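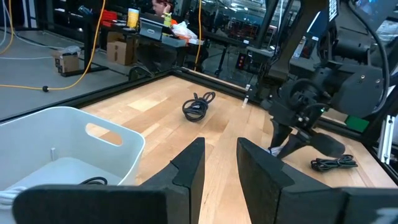
Birthe Brøndum
Lab manager, Skoststead

We're planning the August order and I need to settle on fingers. Both arms are on cable sorting, coiled cables off the table and into the bin. Budget is 1000 for spares and consumables. Do I buy a second full gripper set or just pads?

vik_r
Just pads. We buy 6 pairs at a time and swap when the grip starts slipping. A full set sitting in a drawer is dead money.

Trondis
Disagree. If a finger base cracks you wait on the supplier with both arms idle. Ours took 35 days. Buy one set, then pads with whatever is left.

vik_r
35 days from who? Jerkamau ships faster than that.

Trondis
Jerkamau, last year. Maybe they got better.

Birthe Brøndum
Pads are 40 a pair on my quote, fingers not included. Haven't asked about lead time – will do.

cobble
Put a bin on the list too. Same model as the one you have, or you'll be redoing your drop positions. And black cable on light wood is the easy case. If white cable is part of the job, test that before you spend it all on grippers.

vik_r
Fair point on the bin. Still say pads.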